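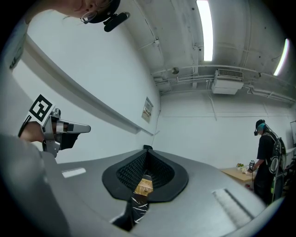 Leaning in for a closer look.

Filed under: People & Places / Small Business

Melati Kwok opened her puzzle lending shop in Trumthorpe with the boxes she already owned and a card table from her mother's garage. The catalog now lists 1,866 jigsaws. Members pay by the month and take home up to two at a time.

We talked on a Thursday, before the shop opened. She was checking in returns and kept going while we spoke.

"People think I must do puzzles all day," she said. "I do one on Sunday evenings, if my son hasn't taken the dining table. The rest is tape and phone calls."

Kwok worked for nine years in the billing office at Magalhães, a furniture importer across the river. She started lending puzzles to coworkers during a slow winter, and when the company moved its office she decided to stay put and try charging for it. The first year did not cover the rent. The second one did, barely.

Asked what changed, she gave most of the credit to Kuldeep Gautam, a retired print shop manager who joined as a member and now works two afternoons a week. Gautam talked her out of sorting the shelves by manufacturer.

"I had it like a warehouse," she said. "Kuldeep asked me who comes in wanting a certain maker, and the answer was him and one other man. Everybody else wants a harbor, or cats, or something without much sky."

The shelves are now arranged by picture and then by difficulty, which the two of them decide between them and often disagree about. Gautam thinks any puzzle with a large dark area should move up a level. Kwok thinks he just dislikes them.

Missing pieces are the question she gets most. The shop does not count every return. A member who finds a gap writes it on a slip inside the lid, with a rough note of where in the picture it falls, and the next person borrows it knowing. When a puzzle has more than three gaps it goes to the sale shelf.

"I had a woman bring back one piece in an envelope after 2 years," Kwok said. "It was in a slipper. I was so pleased. I went straight to the box and took the slip out."

She does not charge for lost pieces. She tried it for a few months and found that members stopped reporting them.

The biggest puzzles she lends have 2,000 pieces. She has been offered larger ones and turned them down, partly for the weight and partly for the time they stay out. A normal loan is 30 days. It can be renewed if there is no waiting list, and for most of the large ones there isn't.

There is a waiting list for anything by Ermelinda Leitão, an illustrator whose crowded street markets have become the most borrowed pictures in the shop. Kwok wrote to her last June to ask about buying directly. Leitão sent back a handwritten note and a discount.

I asked whether she would open a second shop. She said no before I had finished the question, then thought about it - she would like a bigger back room, and a proper table where people could sit and work on something together in the winter.

"A long one," she said. "With decent light. I've measured for it, and it fits if I move the door."

Last updated: June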